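Workshop Tips: Looking After Reeds, Pads and Cork on Low Woodwinds

By Renzo De Luca
Updated 01/09/2018

These notes cover routine care of baritone saxophone and bass clarinet between visits to a repairer. They assume a student or semi-professional instrument in playing order. Anything involving heat, solder or bent keys belongs on a proper bench.

Work surface

Use a flat table at elbow height with the light coming from one side. A baritone body rolls, so put a folded bath towel under the bow and a second one under the upper body. Keep the octave mechanism facing up. Small screws go into a lidded tin in the order they were removed. Drinks and food stay on another table. 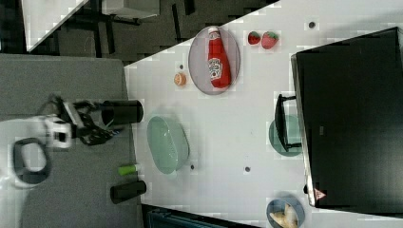 Drying after playing

Take the mouthpiece off first and pull a swab through the neck from the wide end. On baritone, open the water key, tip the instrument so that the upper loop drains, then turn it over once and drain again. Moisture left in the loop is the usual cause of a sticking high E or F side key.

Bass clarinet needs each joint swabbed separately. Wipe the tenon sockets with a dry cotton cloth. Leave the case open for an hour in a room without direct sun.

Sticky pads

The low C sharp and G sharp pads stick more than any others on a saxophone because they are held closed at rest. Try these in order:

1. Place a strip of unprinted cigarette paper under the pad, press the key lightly and release it. Do not drag the paper out while the pad is closed.
2. Moisten a cotton swab with lighter fluid, clean the rim of the tone hole, and allow it to dry fully before closing the key. Work with a window open and no flame nearby.
3. If the pad still sticks, check the spring. A weak G sharp spring feels like a sticky pad and will not respond to cleaning.

Talcum powder clogs the leather. Leave it out of the case.

Cork grease

Apply a thin film and work it in with a fingertip. A new neck cork needs grease every time for the first two weeks. After that, grease it when the mouthpiece starts to resist. Wipe off the ring of old grease that collects at the end of the cork, as it holds grit.

I use the Pellegrini stick, which stays firm in a warm car. The Gudik paste spreads more easily in winter but is messy in a gig bag. Petroleum jelly softens the glue under some corks and is not recommended.

Reeds

Number each reed on the butt end in pencil and rotate through at least four. Rinse in plain water after playing, wipe from butt to tip, and store on a flat surface under light pressure. A reed case with a humidity pack set at 70 percent keeps cane baritone reeds from warping at the tip.

To flatten the back of a reed, lay 975 grit paper on a sheet of float glass and draw the reed along it with the tip hanging off the edge. Ten strokes is plenty. Noemi Rinaldi, our bass clarinet tutor at Dendale, stops at five and plays the reed before doing any more.

Key oil

One drop per hinge, applied with a needle oiler at the join between the key tube and the post. Work the key and blot the excess. Oil that creeps onto a pad will ruin it. Twice a year is sufficient for most players; I do mine in April and again before the winter concerts. The long rods on a bass clarinet take a slightly heavier oil than the short stack keys.

Table setup before a session

Clear the top and wipe it down, then set out the towels, swab, paper, oil and tin within reach of the writing hand. Put the case on the floor, latches up, away from the chair legs.

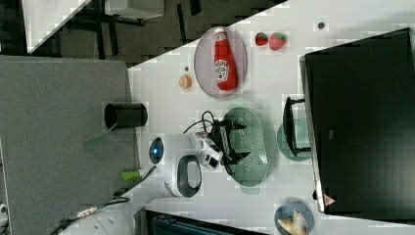 Ketchup bottle on an oval plate, with two strawberries.

When to stop

Take the instrument to a repairer if a key has side play, if a rod will not turn with moderate pressure, or if the low notes gurgle with the loop drained. Around half the leaks I see at Pultell are at the neck tenon, and tightening the screw harder only makes them worse. Ask for a leak light check at the same visit.

Corrections to Remedios Moya at the workshop desk.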